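Call for participants: people whose packing and sorting work is being handed to robots

Have you been told the robot is there to help you?

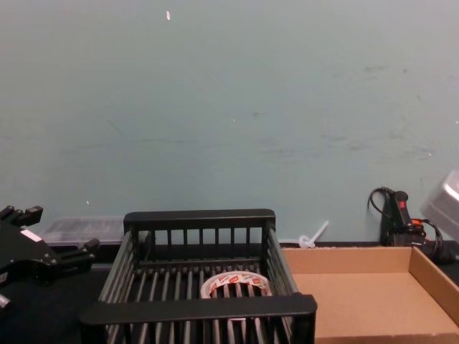 So have plenty of other people, and we would like to hear from them. Tejada is a small research group that looks at what happens to jobs after the machines go in. We are not selling anything and we don't build anything. We want people who pack, sort, kit or tidy for a living, and who now do it next to a robot arm, or have been told they soon will.

Why we are asking

Last year we sent a survey to staff at firms using the Jukard packing system. We had 848 replies. Managers mostly wrote that the dull work had gone and that staff were free to do "higher value tasks". When we asked staff what those tasks were, many wrote that they put things where the arm could reach them, picked up what it dropped and waited for it to start again. A few liked it a good deal better than before -- we want to talk to them too. But a tick-box form can't tell us who decides the pace, who gets the blame for a late order or what happened to the people on the shift that was cut.

The suppliers have their own answers, and we have read them. Winitz says its customers see "happier teams". It does not say how it asked.

Who can take part

You must be 18 or over and work in the UK. Your job should involve handling small goods by hand: tape, boxes, tools, kitchen items, spare parts, that sort of thing. Agency staff are very welcome, as are people who have left or been let go since the robots arrived. Supervisors can apply if they still spend part of the week on the floor.

We have 56 places.

What you would do

Two interviews by phone or video, an hour each, three months apart. In between, a short diary once a week. Spoken notes are fine and spelling does not matter. Evening and Saturday slots are available.

You will get £2 for each diary entry, which we know is poor, and £40 for each interview. The money comes from a grant from the Zoltunum fund, which has no say in what we publish.

Your employer

We will not contact them or tell them you took part. Names, sites and shift patterns are changed before anything is written up. Please don't send us company papers or film your workplace.

How to apply

Fill in the form on the Tejada contact page by the end of February. Tell us what your job was before and what it is now. A few lines will do.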